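Basket sort fills up the back table at Flurholm hall

Stadlow neighbors have until the end of February to drop off small household bits for the Brurkik basket drive, with sorting already under way at the Flurholm hall. Bath things, cups, snacks, toys. Bowls too.

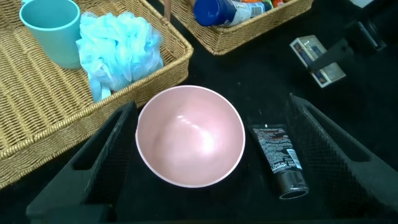
By Xolani Mabuza | Stadlow Local | February, 4:15 p.m.

Plan is simple enough. Wicker baskets with handles, set out on a black cloth, and the donations get split between them. Last year's drive sent out 700 baskets. This year organizers want 1,148 — a big jump, and they know it.

Two baskets were out on the table. One still pretty bare, just a light blue cup and a bath pouf.

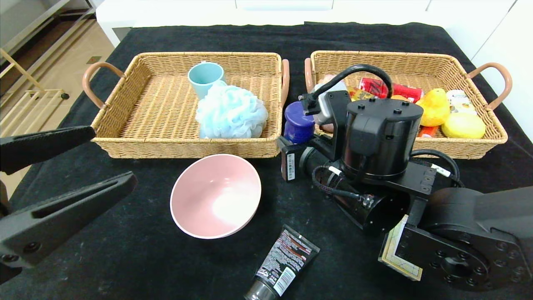
Snacks and toys tend to come in faster then bath stuff, said Pearce, who runs the sorting. "We get ducks. We always get ducks," Pearce said. More soap, washcloths and shampoo wanted, all sizes fine.

The fuller basket had a bit of everything. An orange, a bottle with a dark cap, a pink egg-shaped ball. On the cloth in front, a pink bowl and a black tube still to be placed.

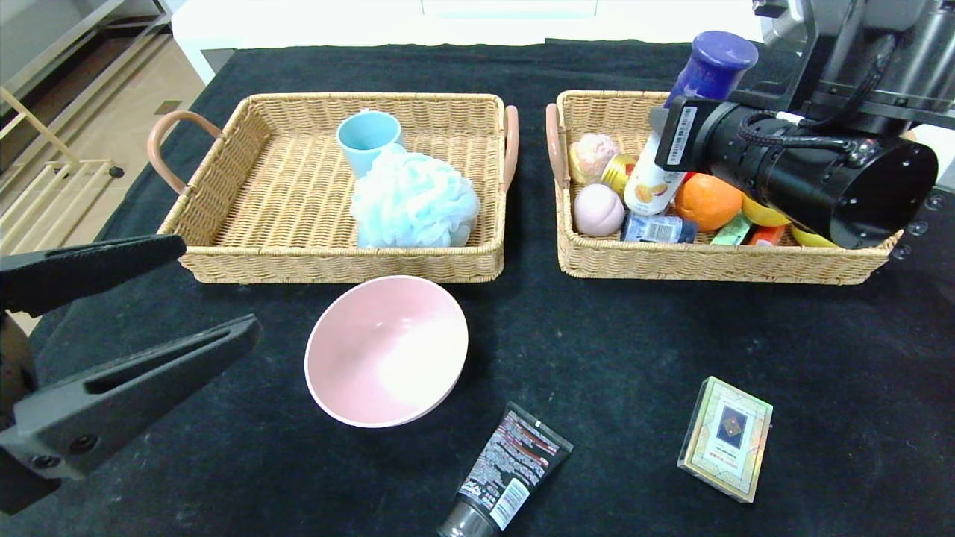 What to bring

Unopened toiletries, mens and womens. Face wash is short. The tube on the table was a L'Oréal Men Expert cleanser, 100ml, and that size fits the baskets well.

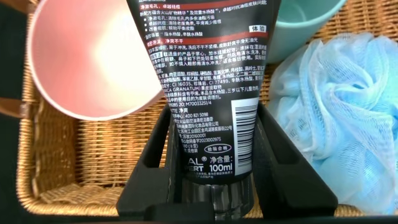

Where and when

Flurholm hall, side door, until 7 p.m. Almost 70 baskets are spoken for so far. Limit of 2 bags per drop-off please — storage is tight. No glass.

Contact the newsdesk | © Stadlow Local | Back to top

We use cookies to improve your visit. Accept | Manage settings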